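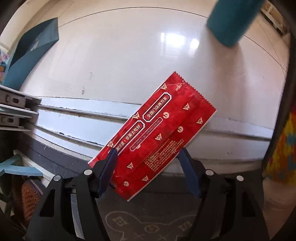
I bought the Brinden floor mat in July for the spot in front of our big white appliance, where bare feet used to meet cold tile every morning, and I like it so much that I'm ordering a second one for the hallway. It's a plain dark gray, the kind that goes with whatever you already own, and then there's the bear! Just a face, drawn in pale lines, with little four-petal shapes and crosses scattered around it. Very sweet without turning the place into a nursery. Things do get dropped in our house, and a shiny red burger-place sachet is easy to spot against that gray, much easier than it ever was on our speckled tile.

I looked at the Oderar one first (200 against 125 for this, before shipping) and it was thicker, but the door caught on it every single time. The Brinden clears ours with room to spare. It shakes out over the balcony in a few seconds and the pale lines haven't faded so far — I've washed it cold, on gentle, and hung it over a chair.

Two small complaints. It slid a bit for the first week, until I put a strip of grip tape under each short side. And it arrived rolled up tight, so one corner curled for days. I left a heavy cookbook on it overnight and it has stayed flat ever since. I'd still love to see it in a longer size, with the same bear.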